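Ferry With 248 People on Board Runs Aground Near Flarnness

30 May 2018

A passenger ferry carrying 248 people has run aground close to the harbor of Flarnness, a short time before it was to arrive at the island. All passengers and members of the crew were brought to land safely. Two persons were taken to the local clinic with light injuries, and both of them were allowed to leave the same evening.

The ship, named Mellari, belongs to the company Morkero Lines and makes the crossing between the mainland port of Shawky and Flarnness. According to the company, the ship left Shawky on time and the weather during the trip was calm, but fog came down over the entrance of the harbor in the last part of the crossing.
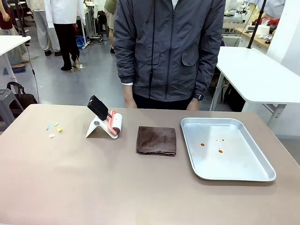
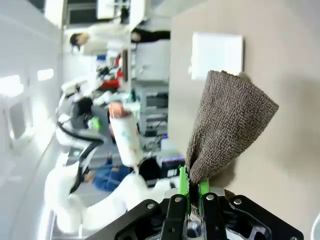
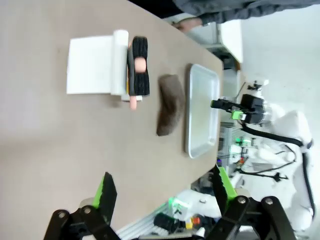

Passengers waited on deck

The harbor office received the call from the captain in the early morning. A pilot boat and the lifeboat of Flarnness went out at once, and several fishing boats followed them. The passengers were asked to put on life jackets and to gather on the upper deck, where they waited until the boats could come alongside.

One passenger told our newspaper that there was a long scraping noise and then the ship stopped. "It was not a hard hit. My coffee fell from the table, but I stayed in my seat," she said. Another passenger said that the announcements were clear, but that they were made only in one language, and many tourists had to ask their neighbors what was happening.

It took 2 hours to bring everybody to the shore. Families with small children and older passengers went first. The school near the harbor opened its sports hall, and people from the town brought tea, bread and dry clothes. The cars and trucks had to stay on board.

No oil in the water

The coast guard sent divers to look at the bottom of the ship. They found a long mark in the paint and a dent close to the bow, but no hole. No oil has been found in the water. As a measure of safety, a floating barrier was placed between the ship and the bird colony on the south side of the bay, and it will stay there until the ferry has been moved.

Morkero Lines hopes to pull the ship free at the next high tide, with the help of two tugs from Shawky. If this is not possible, the company will first take some of the vehicles off with a barge, to make the ship lighter. After this the Mellari will go to the shipyard for a full inspection.

The sandbank at the harbor entrance is well known to the people who sail there. It moved further to the north after the storms in March, and the harbor office placed a new buoy to show the change. The investigators want to know if the ship was using a chart with the new position of the bank. They have already spoken with the captain and the first officer, and they have taken the voyage recorder for study. A first report is expected within 48 days.

Island depends on the ferry

For the 1,883 people who live in Flarnness, the ferry is the only regular connection for goods. The two food shops in the town say that they have enough for the coming days, except for fresh milk. The pharmacy has asked patients who need a special medicine to call early, so that it can be sent with the mail plane.

A smaller ship, without space for cars, will take over the crossing from tomorrow morning. It will leave Shawky in the morning and return from Flarnness in the late afternoon. Tickets for the Mellari are valid on this ship, and passengers who do not wish to travel can ask for their money back at the ticket offices in both ports. Owners of the vehicles which are still on board will be contacted by telephone.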